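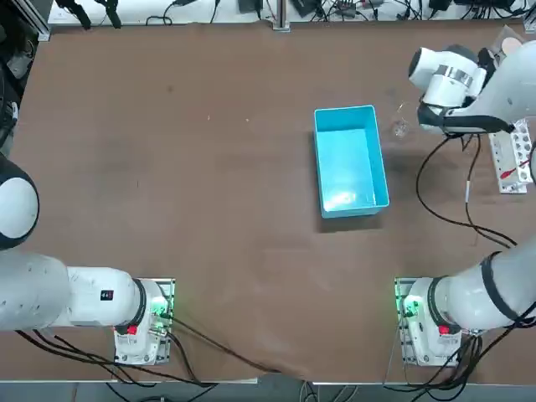
Kastriot Softić told me that a gripper should be judged by the worst thing it has to pick up, and that most buyers bring the best thing to the demonstration. He said it while he was looking for a hex key, so I had to write it down from memory. I have thought about it many times during the twelve days I spent beside his table at Stistora, in July, with the windows closed against the street noise.

The work was a comparison. Two grippers, the same pair of white arms, the same controller, the same list of small objects. One gripper was from Flivau, with wide parallel fingers and a strong motor. The other was the newer model from Wihongi, which is lighter and has a softer pad at the tip. Stistora prepares samples for small laboratories that cannot pay for a full automated line, and it wanted to know which of the two to order for the second half of the year.

The task sounds easy when you read it on paper. Take a clear plastic cup, put it in the blue box. Take a tube from the rack, hold it upright, put it back. Repeat until somebody is tired, and the arm is never the one who is tired.

The cup was the hard part. For the eye of a camera, clear plastic on a brown table is almost the same thing as the table. With the first camera settings the software placed the rim too far to the left, sometimes by the width of a finger, and the Flivau gripper closed on air with great confidence. Softić changed the exposure, then the height of the lamp, then the exposure again. Only after this could we say we were comparing grippers, because before we were mostly comparing reflections.

In total the team recorded 2,227 attempts. The Flivau fingers dropped fewer tubes, and I think this will matter to many readers more than any other result. But they also pressed the cup out of shape, and a pressed cup jumps when you let it go — one of them left the box completely and rolled under a shelf. The Wihongi pads held the cup gently at 20 percent force and lost it only when the approach was crooked. With tubes they were less sure. Softić counted 13 tubes that turned in the pads during the lift, and for a sample with liquid inside, a tube that turns is already a bad result.

Cables deserve a paragraph, although no brochure gives them one. The Wihongi gripper needs a cable along the wrist, and this cable must be long enough for the full turn but not so long that it lies on the work surface and pushes things. The team moved the fixing point on three mornings. Each time the arm had to be calibrated again, some 20 minutes with coffee.

The controller, a Drodness unit, was the quiet member of the company. It stopped both arms correctly when I put my notebook too near, and its error messages are written in sentences. I would like to see this more often.

Stistora has now ordered the Wihongi gripper for one arm and the Flivau for the other. The left arm will work with tubes, the right one with cups and other soft things. It means two sets of spare parts and two manuals, and Softić is not happy about the drawer space. He has asked Wihongi for a harder pad, and they promised to send a sample before the autumn.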